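Filed under: Short Stories, Slice of Life

My aunt left me an accordion and a debt, and the accordion was the bigger problem.

The debt was 2,938 in Altport money, owed to a man at the Kocabaş bakery for reasons she took with her. I paid it off by August, a bit every Friday, and he gave me a sesame ring each time and never once smiled. Fine! I liked the walk. But the accordion just sat there in its case at the end of my bed like a dog waiting to be let out.

It was a Brulteo, the old kind with the green bellows, and it wheezed. You'd press a key on the right side and get two notes, the one you wanted and a sort of unhappy cousin. My aunt played it at weddings for nearly 3,000 nights (her number, and she lied about everything, so who knows). I couldn't play it at all. I only wanted to hear it go the way it used to, when I was small and under the table with the coats. 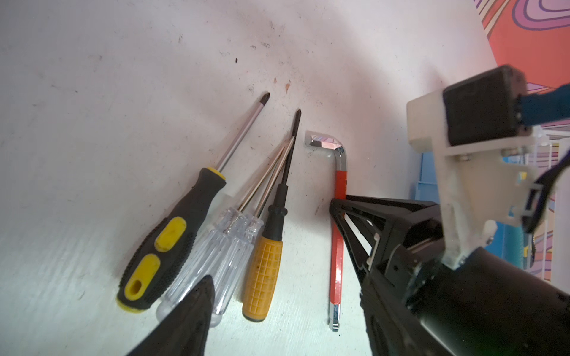
I'd phoned the repair shop in Stenesport first, and the woman there wanted 2,000 just to open it up, plus the ferry, plus whatever she found inside. So I figured I'd open it up myself. How hard could it be? I got out the screwdrivers, the big black and yellow one and the ones with the clear handles, and even a hex key, and I sat down feeling like a surgeon. The big one was way too big. One of the skinny ones did it, and the whole grille came away in my hands with this sigh, and out came the smell of her. Cigarettes, orange peel, wet wool. I had to go stand on the balcony for a while.

When I came back I looked in properly. There was a bit of folded paper wedged up against the reeds, and that was my unhappy cousin. I got it out with tweezers.

It was a receipt from the bakery. Paid in full, it said, 3,073, with a signature I'd seen every Friday since spring.

I put the grille back on. I played one note, just the one, and it came out clean and so loud the neighbor's baby started up. Then I got my coat and walked down to Kocabaş with the receipt in my pocket, and he saw my face through the window and was already reaching for the sesame rings. He put six in the bag.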